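Home Boards Parts FAQ Club Nights Contact

Practice Board FAQ

We love getting questions about the assembly boards, and they come in faster than we can answer them one by one! Silvana Fagundes and Josué Furtado pulled the most common ones together in March, and we've been adding to the page ever since. If you're building your first board for the Nendville club night, start at the top.

What is a practice board?

A flat white rectangle with fixtures on it and loose parts that go with them. You put the parts on, take them off, and do it again until your fingers know the way. It sounds simple, and it is, and people still stay until closing on a Friday. Our parts are blue and the fixtures are white, so you can tell at a glance what is meant to come off. The round disc with the raised hub is everybody's favorite — it's just a really satisfying thing to seat properly.
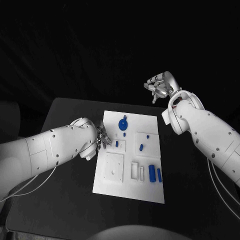
How big a space do I need for a board?

Any steady table will do, as long as there's a bit of room on all sides for parts you've taken off. Card tables wobble, and a wobbly table makes the pegs far harder than they should be.

Can I print the parts myself?

Please do! The files are on the Parts page. Print the pegs standing up if your printer can manage it, and sand the seam lightly before you try them. Érica Cordeiro printed her whole set in the Trindade style, with slightly fatter hubs, and they work beautifully.

Do the colors matter?

Not for the fit. We stick with blue on white for club boards so that sets can be mixed and swapped. At home, go wild. Jailson Bastos has an orange set that glows under a desk lamp and we're all a little jealous.

My peg is too tight. What now?

Fine sandpaper, a few turns, then try again. Go slowly, because you can't put material back. If it's the hole that's small, a round file is kinder than a drill.

Where should the small plates go?

We like one near the left edge of the board with a peg on it. Lefties may want to flip the whole layout, and that's fine too.

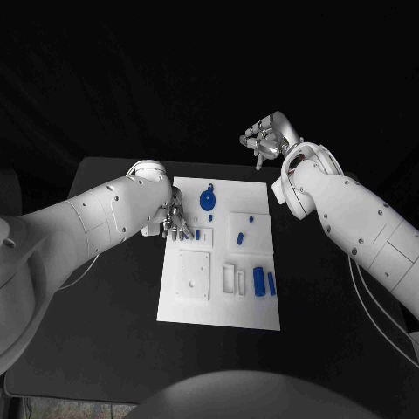 How do I keep the board from sliding?

Put a thin rubber mat or a strip of shelf liner underneath. Four stick-on feet also work well, one at each corner, but check that they're all the same height.

What's the difference between the Verix and Brurneo layouts?

Verix is the easier one, with the fixtures spread out. Brurneo packs them closer together, so you have to think about what goes on first. Try Verix until it feels boring — then move up and enjoy being terrible again for a week!

I lost a part. Can I get just one?

Yes, singles are no problem. Write to Sebastião Camargo through the Contact page with the part name and your layout.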